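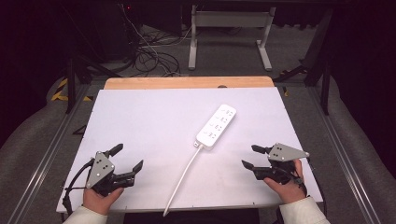 The second half of the Rovuna grant period went mostly to electrical items, which took longer than planned. Furniture and kitchenware were finished ahead of schedule and the backlog there is cleared. Power strips are the largest group left. The common type in our stock is white, with four outlet groups in a row along the top and a thin white cord coming out of one end, and each one gets the same treatment at the bench: laid out on a white board, cord pulled out to the side, checked, cleaned, labeled and bagged. The board was added in the fall after small screws and bits of broken plug kept getting lost against the wood of the tabletop.

Work completed

We took in 1,667 electrical items during the period. Of these, 1,430 passed and have gone out to households through the Ivow and Jaber pickup points. The remainder were stripped for parts or sent to the metal recycler, apart from 51 items that are still on the shelf waiting for a decision. Most of those are strips and extension cords with no readable rating on the underside. Our rule is that an item without a rating does not leave the building, and we have not changed it.

Each power strip is now checked in the same order. The cord is run through the fingers from plug to strip, looking for cuts, flat spots and old tape. The plug is checked for bent or loose prongs. Every outlet is tested, including the one nearest the cord, which was being skipped under the old sheet because the tester would not sit flat there. We bought a smaller tester in place of the old one. Strips with a cracked housing are rejected without testing.

Cleaning is done with a barely damp cloth and a soft brush. We stopped using the citrus spray. It left a film on white plastic that picked up dirt in storage, and two of the pickup points sent items back as used and dirty when they had been cleaned a month before.

Bagging has changed as well. Cords used to be wrapped tightly around the strip. They are now folded in loose loops and held with a paper band. This takes more shelf space but the cords come out straighter, and Jaber reports fewer complaints about strips that will not lie flat behind a couch.

Changes from the plan

The proposal called for two work tables in the electrical area. We have one. The second was moved to receiving in the first month, where the need was greater, and it has stayed there. The budget line for shelving was underspent as a result, and with your approval the difference went toward labels, bags and the new tester. Receipts are in the folder already sent.

The Ollico pickup point opened late because of a problem with the lease. No electrical items have gone there yet. Furniture deliveries started last month.

Training ran as planned. Torquil Munro taught the bench sessions and rewrote the check sheet, which is now one page. A copy is attached to this report.

Problems

Storage remains tight. Bagged strips are sharing shelves with lamps, and lamps get knocked over when somebody is looking for a particular cord length. Sorting by length would help but would need four more bins than we own.

Labels printed on the old stock peel off in the cold room. We are using up what is left on furniture only.

Next period

Clear the shelf of unrated items by the end of May. Start deliveries of electrical items to Ollico. Buy bins and sort cords by length. Move the lamps.

We are not asking for additional funds at this time. The remaining balance covers supplies and bench hours through the end of the grant.

Report submitted Sunday, February 15, 2009.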